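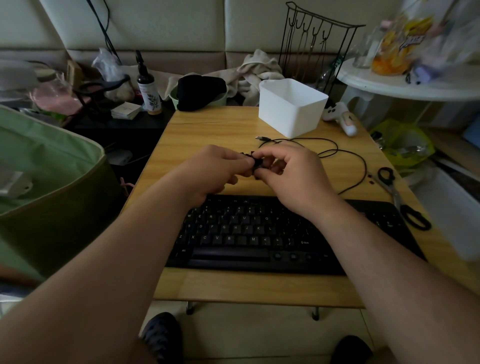 Betreff: Re: Zelle Mirnow, Handgerät verliert Verbindung

1. November 2022, von Grekus
Lesezeit: 1 Minute

> Der Greifer bleibt nach 30 Zyklen stehen. Muss ich den Controller tauschen?

Nein, bitte noch nicht. Bei unserer Zelle war es die Zugentlastung vom USB-Kabel. Ich habe sie am Schreibtisch neu gemacht, Schere und ruhige Finger genügen. Danach Vorschub auf 700 stellen und bis zu 3000 Zyklen laufen lassen.

Grüße aus der Werkstatt

Kontakt: Liste Forwood | Nach oben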